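Workshop Tips: Care of the Hand-Held Gripper

Reading time: 3 minutes

The guidance below applies to the Clondo hand-held gripper as issued to members of the Graltden workshop. It should be read before a first session and kept at the bench.

Before use

Place the gripper on a clean, level table with good light. Wipe the linkage arms with a dry, lint-free cloth and clean round each brass bushing. Oil must not be applied to the bushings, as it gathers dust and will in time slow the arms. Where a bushing has become stiff, a cotton bud dampened with alcohol is usually sufficient.

The two halves of the finger block should then be brought together and the join inspected along its full length. A gap at one end only indicates that a screw has worked loose. Screws are to be tightened by hand with the short driver, a little at a time and in diagonal order.
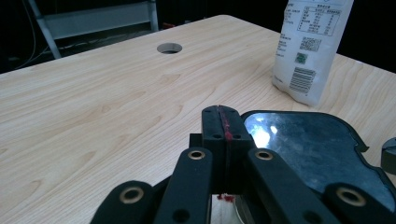
Finger block closed, with the brass bushings to either side.

Checking the grip

A light squeeze tube is the preferred test article. It gives under pressure, and a badly set jaw will mark it at once. Hold the gripper in both hands, with one supporting the base, and close the pads on the body of the tube, keeping clear of the crimped end. The tube should stay in place when the tool is tilted slowly to each side. Members are asked to repeat the test 12 times and to enter any slip in the log.

Cables require particular attention. Each should leave the tool in an easy curve and should never be pulled tight across the wrist. A cable which has taken a permanent kink is to be reported and replaced; tape is not an acceptable repair. 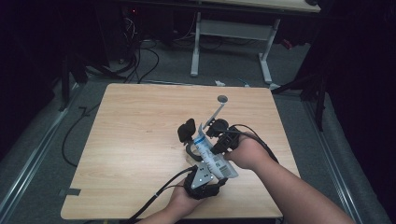
Czesław Zawadzka has asked that one further point be recorded: a pad which slips on a tube should be washed in soapy water and left overnight before anyone reaches for the screwdriver. In February, three tools were adjusted that had needed only cleaning.

That advice has been adopted. Pads should be replaced when the surface has turned shiny or when a fingernail leaves a lasting mark. Spare pads are held in the Cruickshank cabinet, second drawer, and must be signed for.

Perforated plates and fixings

Plates on the lower body should be examined for loose screws after every 80 hours of use. Dust in the open holes may be removed with a soft brush. Compressed air is not permitted, as it drives grit into the joints.
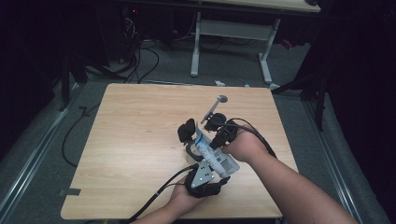
Tube clamped for the grip check, one hand beneath the base.

Storage

Release the jaws before putting the tool away, so that the pads are not left under load. Coil the cables loosely and lay the gripper in its tray with the rod uppermost. Nothing is to be stacked upon it.

Page revised October 4, 2025.

Comments (3)

Eleni Karagiannis
Could the page state which cloth is meant? The blue Guvex ones shed badly and I have been picking fibres out of the joints.

benchside17
Agree about the alcohol, but go sparingly. Too much on the bud and it runs down on to the pads.

M.
Is the second drawer still correct? I found only drill bits in it.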